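From the Glass and Brass Shelf

Hello again from the back half of the Grosance newsletter, where I get to go on about candlesticks and you very kindly let me. January was a slow month for most of the stalls at Abera Hall, but it was a great one for me, mostly thanks to a box lot I picked up for 39 dollars at the Destik estate sale. I didn't even dig to the bottom before paying (I know, I know). I saw a gold candlestick poking out between two jars and that was that.

Getting everything out on one table is my favorite part. You find out what goes together and what was only ever packed together. The pale wood top is good for this, too, as gold looks warm on it, though clear glass has a way of vanishing and I've learned to be careful with my elbows.
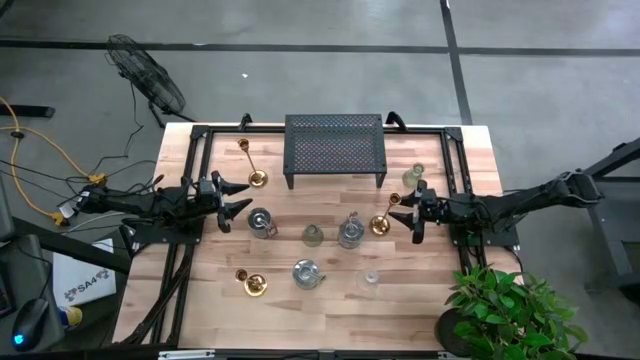 Sorting the glass and gold: jars with metal lids, a little green bottle, and candle holders short and tall.

The lidded jars are the practical ones. I'd use them for buttons, bath salts, cloves, anything you want to see without opening. If a lid is stiff, please don't bang it on the counter! Run it under warm water for a minute and try again with a rubber glove. The small green bottle I'm in love with. One stem of anything in it, even a bit of rosemary, and your windowsill is done.

Now, the perforated black shelf. I've gone back and forth on shelves for years and I keep coming back to mesh. It lifts the tall pieces up behind the short ones so you get some height, and dust falls through where a solid board would just collect it. My rule is tall at the back, one fat shape in front, glass tucked in the gaps.
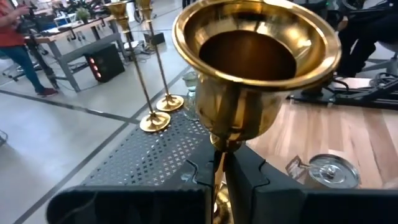
Tall candlesticks and a pale greenish jar on the black mesh, with a big bell-shaped cup up front.

A word on polish, which several of you wrote in about after the fall issue. Gold-colored doesn't always mean brass, and a lot of newer pieces are plated or lacquered. Start with a soft cloth and a drop of dish soap and see how far that gets you. I used a paste on a plated holder once and took the shine clean off one side of the base. It still faces the wall. For old wax in the cup, warm water and a wooden toothpick, never a knife.

The set goes on the Vurnum Street table next month, number 13, just past the coffee. Pairs of candlesticks will be 70 dollars and I'll do a better price if you take a jar along with them. Bring newspaper for wrapping if you have any, I'm nearly out.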